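How to compare two hand-held grippers on soft stuff (bedding, clothes, thin fabric)

Proturix bench notes, April 2026

Quick version of how we try out a pair of hand-held grippers before anything gets mounted on an arm. Blocks and cups tell you very little. Bedding tells you a lot, fast.

What you need
– 2 grippers, same body, fingers fitted and checked
– a thick item (quilt or blanket)
– a thin item (plain black fabric is mean to both fingers and cameras, use it)
– a timer, a notebook

Step 1. Check the fingers before you touch any cloth. Close them all the way, look at the tips against a light. If one tip leans in more than the other, write it down now. You will forget which one it was by the third round.

Step 2. Wipe the lens. Then look at the live view with the room lights as they'll be for the whole test. A window behind the work is fine as long as you keep it there for both grippers.

Step 3. Thick item first. Fold the quilt, come in at the edge, close slowly, lift. Hold for a count of 10. Let go.

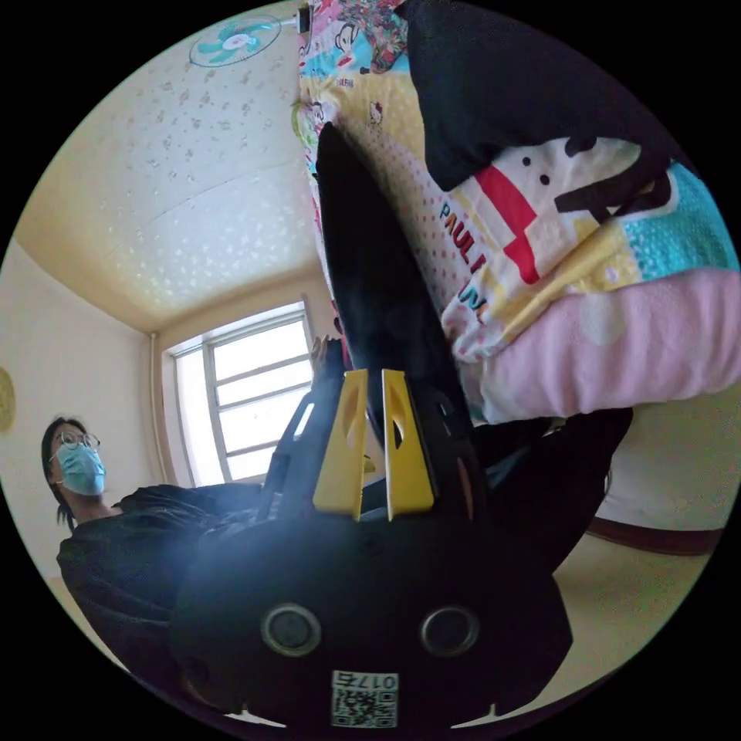 Busy prints are good here. Lettering, dots, cartoon faces, anything with hard edges gives you something to judge blur and focus by when you go back over the footage. Plain white bedding gives you nothing, we lost most of a July session that way.

Do 3 lifts per gripper. Same fold, same edge, same person if you can manage it. Swapping people halfway changes the squeeze more than swapping fingers does.

Step 4. Thin item. Lay the black fabric over the bedding and pinch it at one spot. Things to note down:
– did you get one layer or two
– did the blanket come up with it
– could you still make out the fabric against the black body of the gripper on screen

That last one matters more than it sounds. Black on black is where the Grevetti footage fell apart for us, grip was fine but the labelers coudn't find the edge of the cloth.

Step 5. Both grippers at once, one per hand or one per person. Keep the second one in view of the first where you can. Go slow – if the bodies knock together, stop and start the lift over. 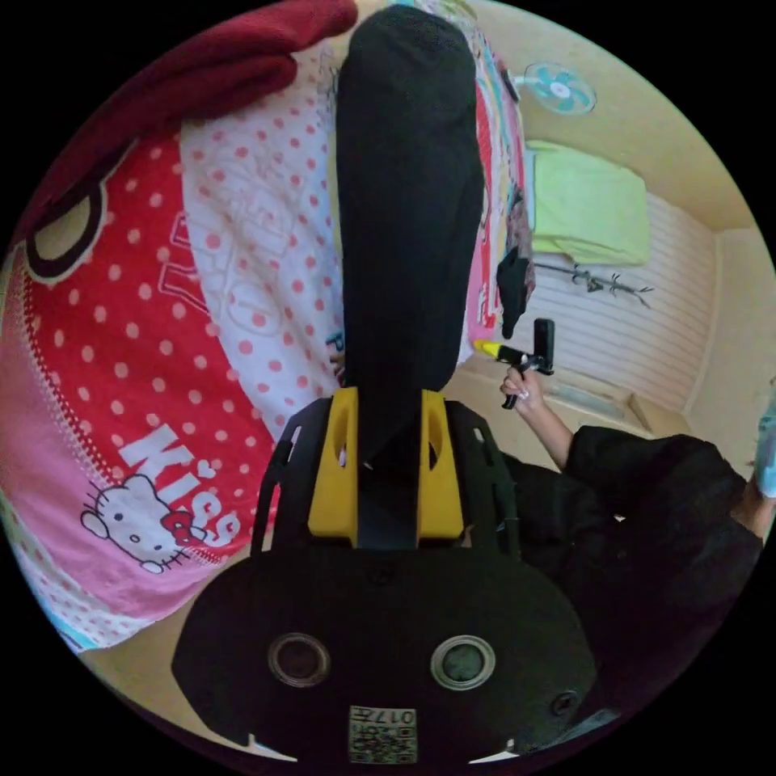

2 min read

Step 6. Score it. We use a plain sheet, one row per lift: held, slipped, dropped, wrong layer. No half points. The Tistdale people score out of five and then argue about the threes, not worth it.

Step 7. Swap the fingers between the bodies and run the thick item again. If the bad numbers move with the fingers, it's the fingers. If they stay put its the body, so look at the linkage and the trigger return.

Common problems
Fabric bunches up between the fingers and won't let go: open wider, back straight out, don't twist.
View washed out on one side: move your body between the lamp and the lens, or tilt the tool a bit.
Tips slide on quilted fabric: come in at a seam.

Score sheet is in the Mabaso folder, tab 2. Print it double sided.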